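Care of Small Wooden Tables in Shared Rooms
Household Guidance, Gonport Residence Office
Revised 21 April 2019

Residents are asked to read this page before placing a wooden table in a carpeted common room. It replaces the single sheet that was posted in the laundry corridor and applies to both the Darkau and Wandport buildings. Questions on furniture may be directed to Isauro Solís at the front office.

Daily wiping

Wipe the top once a day with a soft cloth that has been dampened and wrung out well. Follow the direction of the grain. Dry the surface at once with a second cloth, paying attention to the seams between boards, where water tends to remain. Do not spray any cleaner directly onto the wood. Spray the cloth, away from the table, and then wipe.

Dish soap may be used in small amounts: 2 drops in a basin of lukewarm water are sufficient. Scouring powder, bleach and the rough side of a kitchen sponge are not to be used on any table with a clear finish. Damage of this kind was reported on three tables in March, and all three had to be sanded.

Bowls, cups and bottles

Bowls with an unglazed foot will scratch a soft finish when they are pushed across it. Lift them. Felt pads are available from the office and should be replaced when the edges begin to curl. A cup that holds pens or markers should be emptied and wiped out monthly, and markers should be stored with their caps firmly closed. Ink that reaches bare wood cannot be fully removed.

Bottles are to be kept upright with their caps on. Any bottle holding liquid should stand well in from the edge, preferably toward the middle of the top.

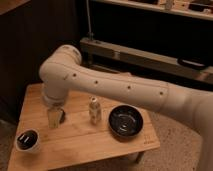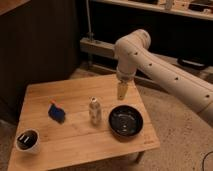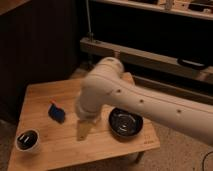 Light wooden tabletop with a black bowl in place.

Clearing the table before cleaning

Remove every article before wiping. Cleaning between objects leaves a visible outline on light wood within a season, and the outline is difficult to correct. Place the articles on a tray, in the order in which they will be returned. Dark dishes with a shiny interior show fingerprints readily and are best handled by the rim.

Water rings

A white ring generally lies in the finish and may respond to gentle treatment. Lay a dry cotton cloth over the mark and apply an iron on its lowest setting, without steam, for no more than 10 seconds. Lift the cloth, inspect the wood, and repeat if needed. Allow the surface to cool between applications. A black ring has reached the wood itself and should be reported to the office. Residents should not attempt to sand it.

Wax

Paste wax is applied every 6 months. Use a thin coat, allow it to haze, and buff with a clean cloth. The Chauke workshop will wax tables on request, provided the request is received before the end of the month. Rutilio Valdovinos keeps the list.

Legs and carpet

Legs that stand on carpet should be lifted and moved slightly twice a year to prevent permanent dents in the pile. Two persons should lift a table together, holding it by the frame under the top and never by the top alone. Check each leg for looseness at the same time and tighten the bolts by hand before using a wrench. Existing dents may be treated by laying an ice cube in the hollow, letting it melt, blotting the area, and raising the fibers with a spoon.

Electrical cords near a table should lie flat and clear of the legs. Do not run a cord beneath carpet.

Worn pads, missing bolts and split boards are to be entered in the repair book at the front office, with the room number and the date.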